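13 March 2021
By the Visits Desk, Casunau Institute

The Institute was received at the Flovham laboratory for its annual technical visit. The program covered a single subject: whether a robot arm trained largely in simulation can carry its skills to furniture and rooms it has not met before. The work is conducted under the project name Grovisance and has been under way since December.

The morning was given over to the method. The laboratory builds each task first as a rendered room, with a table or counter, one or more pieces of furniture, and an arm fitted with a two-finger gripper. The arm is then guided through the task by an operator at a desk, and the recorded runs become the training material. At the time of the visit the collection held 2,000 such runs, spread over 32 room layouts. Staff explained that the number of layouts matters more to them than the number of runs, and that earlier attempts with a few layouts and a great many runs had given poor results on any room outside the set.

The second part of the method concerns the viewpoint. The policy -- the trained program that chooses each movement -- receives only what a camera near the gripper would show. It is not given a map of the room or the position of the furniture. The laboratory regards this as a fair condition, as a working arm in a home or a small workshop would seldom have either. It also means that the program must act on partial views, in which a cabinet may appear as little more than an edge and a patch of shade.

Visitors were then seated in the control room, where rendered views from the gripper camera were shown at full size on the wall. The discussion of lighting took place here. Surfaces in the rendered rooms are kept plain, and the light is made directional, so that a table may be bright while the furniture behind it stays dark. In the view under discussion, the open gripper was over a pale beige surface with nothing between its fingers, and a dark brown slatted structure stood beyond.
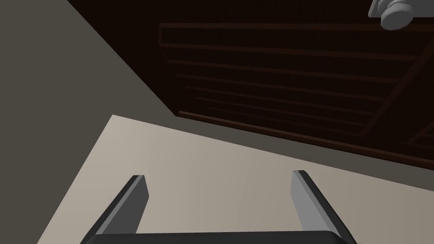
Javier objected at this point that plain surfaces make the problem too easy, and that a program which has never met wood grain, scratches or a patterned cloth cannot be expected to cope with them. The laboratory accepted the point in part. Its reply was that texture is added in a later stage of training, after the program has learned to judge edges and distance, and that adding it from the start had slowed learning without improving the final result. Javier asked that the comparison be included in the written report, and this was agreed.

The afternoon was spent with the results. Each trained program is tested on 20 layouts that were held back from training. The measure is strict: a run counts as a success only if the arm completes the whole task without help. With the fixed camera used in the first version of the project, 38 percent of the test runs succeeded. The figure for the gripper camera is higher, but the laboratory asked that it be withheld until the trials have been repeated with a second set of operators. The Institute has respected that request.

Failures were discussed openly. Most occur close to furniture, where the program approaches at a poor angle and stops short of the target. A smaller group occurs over open surfaces, where the view offers few features by which to judge height. Two remedies are being tried. One gives the program a short record of its recent views, and the other adds a simple distance reading at the wrist -- a part that is cheap to fit to a real arm.

A tour of the hardware room closed the program. The arm there is used for transfer trials, in which a program trained on rendered rooms is run without change on a real table. These trials are at an early stage and no figures were offered. The Institute has asked to be informed when the first series is complete, and a return visit is planned for December.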